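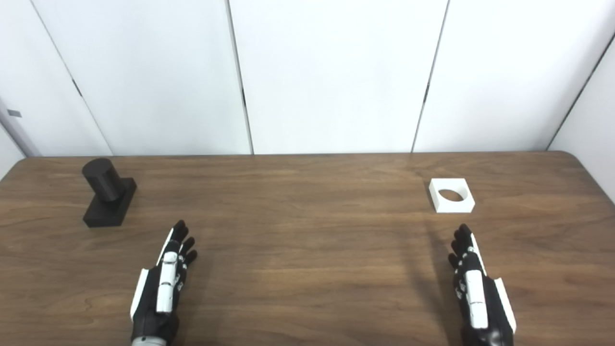 Ticket 285 – Vosgate meeting room, dropped calls. Audio on the Vandov conference unit cuts out 4 to 7 minutes into a call, then returns without a redial. Firmware was updated on January 29, 2023, and the fault remained. The room has a wide wooden table against a wall of smooth white panels, so echo was checked first – levels were normal. Switch log shows port 51 renegotiating at each dropout.

Action: replaced patch cable, locked port speed, turned off power saving on the port.

Result: two test calls of an hour each, no dropouts. Port errors at zero.

Status: on hold, pending confirmation from Kjell Tangen. Old cable kept for testing.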